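4. Colocación de las losas Stodholm en terraza o camino

Lea esta sección entera antes de abrir el primer palé. Las indicaciones sirven para el formato rectangular y para el cuadrado. Para la entrada de coches consulte la sección 5, porque la base es diferente.

4.1 Replanteo

1. Retire la capa vegetal y las raíces hasta llegar a terreno firme.
2. Clave una estaca en cada esquina y tense el cordel a la altura final del pavimento.
3. Mida las dos diagonales. Si no son iguales, mueva una estaca y mida de nuevo.
4. Dé al conjunto una caída suave, siempre hacia el jardín y nunca hacia la casa.
5. Divida la superficie en cuadros con cordel o con polvo de tiza. Trabajar por cuadros ayuda a mantener rectas las juntas largas. 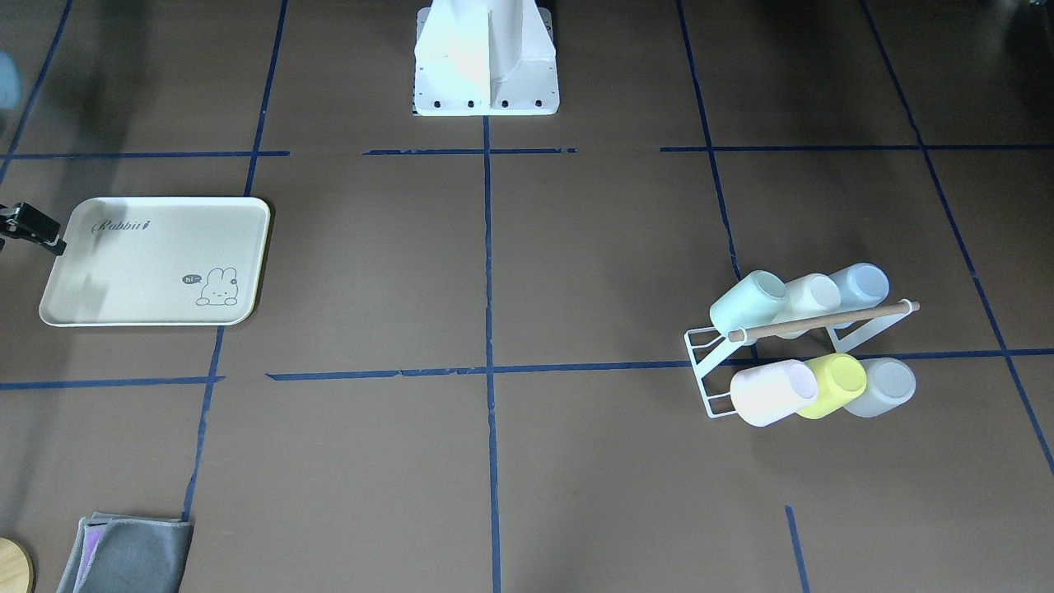 Fig. 11. Superficie dividida con cinta azul.

Nota: el cordel se afloja con la humedad de la noche. Ténselo otra vez cada mañana.

4.2 Base y cama de arena

1. Extienda la grava en capas y compacte cada una por separado con la placa vibrante.
2. Coloque dos tubos guía sobre la grava compactada y reparta arena lavada entre ellos.
3. Pase la regla sobre los tubos con un movimiento de sierra. La cama debe quedar de 3 cm.
4. Quite los tubos y rellene los surcos con la llana.

Precaución: no pise la arena ya nivelada. Si es necesario entrar, ponga una tabla ancha y repare después la huella.

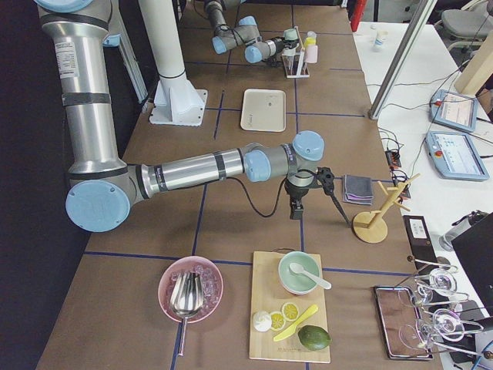
4.3 Colocación

1. Empiece por la esquina más visible, normalmente la que está junto a la puerta.
2. Mezcle losas de varios palés. El color Aguiar tiene variación natural de tono y, si se gasta un palé después de otro, aparecen manchas grandes.
3. Apoye cada losa desde arriba, sin arrastrarla, y asiéntela con el mazo de goma.
4. Deje los separadores hasta terminar la fila completa.
5. Compruebe la alineación con el cordel cada 9 filas. Una desviación pequeña se corrige fácil en este momento, más tarde ya no.

Los cortes se hacen al final, con disco de diamante y agua. Marque la pieza por la cara superior y evite trozos muy estrechos en el borde - se mueven con el tiempo y rompen la línea. Es mejor cortar también la losa vecina y repartir la medida entre las dos.

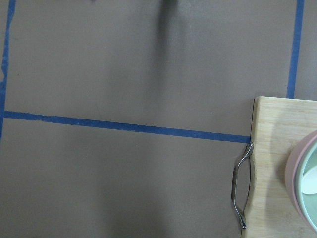
Para el borde se puede usar el perfil Vulside o un bordillo de hormigón. El perfil se fija con clavos de acero a la base compactada, no a la arena. En las curvas haga los cortes de flexión por el lado exterior y no fuerce la pieza en tiempo frío.

4.4 Relleno de juntas

1. Espere a que el pavimento esté completamente seco.
2. Barra la arena de juntas Natiter en diagonal hasta llenarlas.
3. Limpie bien la superficie, pase la placa con suela de goma y rellene otra vez donde haga falta.
4. Si la arena es polimérica, riegue con lluvia fina según las indicaciones del saco.

Precaución: en agosto no riegue al mediodía. La arena polimérica puede formar una costra antes de endurecer por dentro.

Guarde algunas losas enteras para reparaciones futuras.

Texto: Dorota Bednarek. Revisión técnica: Oliwia Domański. Versión 2024-10-07.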